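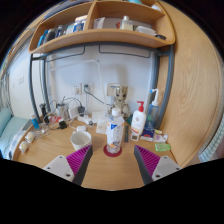 A water bottle and a mug on a wooden desk.

News > Member Newsletter > Around the Building

Search the newsletter Enter keyword Go

2018-10-14
By the Endale House office

Water shutoff and new refill stations

The water to floors two through five of Endale House will be off for one morning while Clindero replaces the main valve in the basement. The work starts at 6 a.m. and should be done by noon. The exact date will be posted in both elevators at least one week ahead. Restrooms on the ground floor are on a separate line and will stay open. Please fill a bottle or a pitcher the evening before if you plan to be at your desk early.

When the water comes back on, run the cold tap in your kitchenette until it is clear. It may look cloudy or brown at first. Do not start the dishwasher or the coffee maker until then.

The valve is the last part of the plumbing work that began in June. The old pipe on the Busonton Street side has already been taken out, and pressure on the fifth floor is better than it was. Tenants in the corner suites who still have a slow tap should tell the front desk which sink it is.

Two refill stations from Surkix are going in as part of the same job, one by the mail room and one outside the third floor meeting room. Each filter is good for 600 gallons and will be changed by the building. The stations give cold and room temperature water only. The old drinking fountain on three will be removed.

Delivery of the large water jugs will continue through the end of the year. There are 16 suites signed up now. If you want to stop, return your empties to the loading dock and your deposit of $50 will be taken off the next rent statement. Jugs left in the hallway will not be credited.

Questions about the shutoff go to the front desk, extension 353. After hours, leave a message with your suite number.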